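November, evening

Back from the airfield museum at Zellik with my feet sore and a page and a half of notes in the small book. I want to get them down properly before I lose the thread, as I did with the spring visit.

The transport is out of the hangar at last. They have it on the grass beside the old fire station with the rear doors open, and for once you can walk right in and stand where the troops sat. I had only ever seen it from behind the rope. It's smaller inside than I expected. I am not tall and I still ducked under the forward frame. The seats are canvas on tube, folded against the walls, and most of the straps have been replaced with new webbing that is too clean. There is a roller track down the floor with one section missing.

Hiu-tung Chiang was on duty by the ramp. He worked on the type as a young mechanic, at Tuken, and he was willing to talk as long as it didn't rain. According to him the squadron there had 12 of them on paper and was pleased on any morning when half could fly. The trouble was the propeller governors. They drifted in cold weather, and the crews got used to setting the levers by ear. The spare governors came by rail and sat in the goods yard at Liu until somebody signed for them, and he said he once spent a whole night there with a truck and a thermos waiting for the right form.

I asked him about the long flight to Sutemis, the one in the squadron history. The book says 258 minutes with a full load. He thought that was about right for the outbound leg but said the load was not full, that they had left two pallets of tents behind so as to carry more fuel. The book doesn't mention the tents. I wrote it down as his account and will see whether the load sheets say anything. The museum library has some of them in boxes, not yet sorted.

He also put me right on the paint. I had always taken the gray on the underside for the first service color. It went on later, after the overhaul, and before that the whole machine was a flat green that chalked so badly it came off on your sleeves. There's a patch of the green still showing inside the nosewheel bay. I got down on one knee and found it with the flashlight. My trousers may not recover.

Serial numbers. The plate on the left door post reads differently from the one in the cockpit, ending in 99 where the cockpit plate ends in 66. Hiu-tung says doors were swapped between airframes all the time and nobody changed the plates. So the door is from another machine, and I would like to know which. If it is the one that went off the end of the runway at Liu, then a piece of that aircraft survives after all, and my list is wrong. I have it down as scrapped complete.

Had lunch in the canteen, soup and a roll. Yuk-lan Kao came and sat with me for a while. She is still working through the flight logs for the trainers and has reached the third ledger. The handwriting changes partway through and the new man didn't close his sevens, so she has gone back over a whole month of entries. She offered to look out for any mention of the transport, which did sometimes carry the trainees' kit. I promised her my copy of the station map in return. Must find it. I think it is in the drawer with the engine manuals.

After lunch I walked over to see the engine on its stand. No change since the spring. The cowling is still off and there's a tray under it for the oil. The label gives the takeoff power but nothing on the overhaul hours, and I'd have liked the hours.

It started raining a little after 2 and they closed up the aircraft, so I didn't get my measurements of the cargo door. I have the height but not the width. Bus home was late and I stood in the shelter for over half an hour.

To do: write to the library and ask about the load sheets. Correct the paint note in the binder, and the caption under the side view as well. Station map for Yuk-lan. Take a proper tape measure next time, the short one is useless for anything bigger than a window. Put a question mark against the Liu airframe until I hear more about the door.

Early night. Knee is stiff.

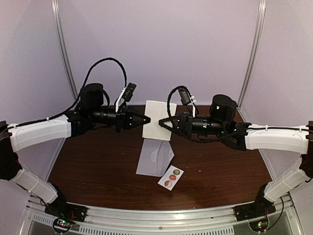
*Two arms over the table, grippers nearly touching.*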